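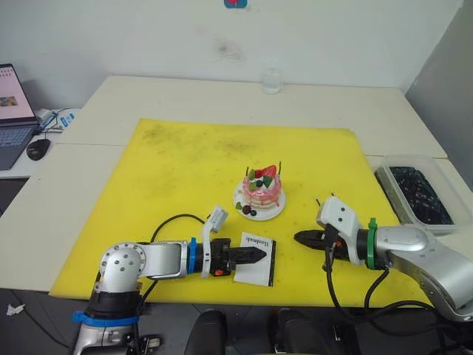
Figure 1. Our two arms on the yellow mat, with the cake plate and the "Handmade" card between them.

Home | Projects | Teams | Reports | Contact

Irkora: Two-Arm Table Dressing
Final report, Cevstead robotics class, May

When our team picked the cake job we thought it would be the easy one (we were very wrong, and very happy anyway!). The task sounds simple enough: one arm picks up the little card, the other keeps the plate from sliding, and the card ends up standing neatly beside the cake. We named the left arm Asadi and the right arm Iren, and by the second week we were scolding them like puppies.

We recorded 218 demonstrations and kept 70 of them back for testing. The card gave us the most grief, as it lies so flat that the fingers kept skating over it. Slowing the last stretch of the approach helped a lot, and so did training for 300 epochs. Nine runs still ended with frosting on a fingertip, and those are listed in the appendix.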